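Zanwood list – archive
Subject: Re: arm in the shop: simulator first, or just bolt it down?
Date: March 31, 2023

On the Zanwood list a member wrote:

> I'm at the point where the base is cut and the motors are in a drawer
> waiting for me. Before I bolt anything to the bench I'd like to know how
> far people got in simulation and whether it was worth the time. I have
> a basement shop, one decent computer and maybe two evenings a week.
> The job I want it to do is simple: pick things up off a table and put
> them away. Did anybody who started in the simulator end up with
> something that worked on the real arm?

I started in the simulator, so I can tell you where I am. The arm itself is the Skoltemen kit with the longer forearm. I printed the wrist again because the first one cracked at the screw holes. It has been on the bench since February and it moves, but I only let it run slowly and with my hand on the switch.

Nearly all the picking work so far has been done on the computer. I use the Zirard scene builder, which is free for home use and has enough household models that I didn't need to draw my own. The setup is a table, a cabinet with a drawer that opens, and a pile of objects dropped from a small height so they land however they land. Each run drops a new set. I let it make 3,000 layouts over a weekend and threw out the ones where something fell through the table. There were a lot of those until I fixed the collision shapes.

The drawer took the longest. If the joint has no friction it slides open as soon as anything touches it, and if you put in too much the arm just pushes the cabinet across the table. I ended up fixing the cabinet in place and setting the friction by hand. The layout I've been using this week for checking grasps has the drawer open from the start, so I can work on the objects and leave the handle for later.

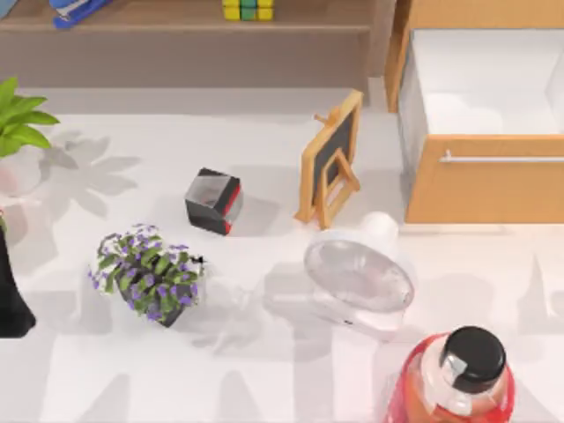 One of the replies off list was that a layout with a fan and a plant in it is asking for trouble, and that 4 plain blocks on a bare table would teach a beginner more in a week. I don't fully agree. I did blocks first, and the grasp code that came out of it was good at blocks. When I went to mixed objects, the fan on its side and the tipped flower pot were where it fell apart. It kept going for the middle of the bounding box, and on the pot that puts the fingers into the leaves. On the fan it tries to close on the grille. I now mark a few allowed grasp areas on each model by hand. It's dull work, but it only has to be done once per object.

Shadows were the other thing. My first renders had flat light everywhere and the detector did very well on them, then failed as soon as I pointed a real camera at my bench under the shop lamp. Now the light moves for every layout and the shadows land across the table, sometimes right over an object. Detection scores dropped in the simulator and went up on the bench. I'd do that from the first day if I were starting over. Clear and glossy things are still bad. Anything with a see-through top gets missed or comes back as two objects.

As for your main question – yes, some of it carried over. I tried 25 picks on the real arm last weekend with things from the kitchen, and 20 ended with the object in the bin. The misses were mostly the camera mount, which had shifted. I've since put a second bolt through it and haven't repeated the test.

With two evenings a week I'd do both. Bolt the base down now, because you'll need the real measurements for the model anyway. My simulated table was too low for a month and I blamed the motors. Then do the picking in the simulator while you sort out the wiring.

If you want my scene files I can put them on the Witkowska server with the wrist drawings. The cabinet is in there with the friction values that worked. Let me know which version of the builder you have, the older one reads the drawer joint backwards.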